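Bins, Pens and Workbenches: Your Questions

I get a lot of mail about keeping a small workbench tidy, so I've put my usual answers in one place. My own bench is in the back room at Killari, and I've been fussing with it for 20 years!

Do I need a lot of bins?

No! I started with 33 little drawers and couldn't find a thing. Now I keep a few open bins and I'm much happier (so is my floor).

What color should they be?

Any color, as long as they don't match. I like a yellowy orange one and a teal blue one, and my hand goes to the right one before I've thought about it. All gray bins look smart in the store, but you'll be peeking into every one of them.

Should I cover the wood?

I'm all for it. A matte black surface is easy on the eyes under a bright lamp, and you can leave a strip of bare wood showing down the sides if you love your butcher block as much as I do.
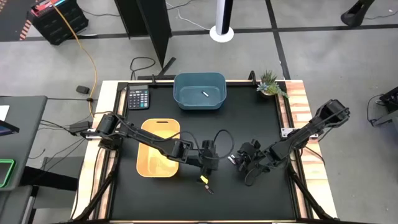 The other thing people ask is where to put the bins. Try the back edge first - you can still reach them, and the front stays free for whatever you're working on. If one has a handle slot in the rim, so much the better for hauling it off to the sink.

What about pens and markers?

Oh, these are my downfall. I give them a bin of their own and clear them off the bench every evening. Well, most evenings.

How often do you empty everything out?

Every June, all of it, onto an old sheet. It takes me 4 hours with the radio on.

Do you sell the bins?

Sorry, no. Mine came from Pisach, and the shop there will mail them if you ask.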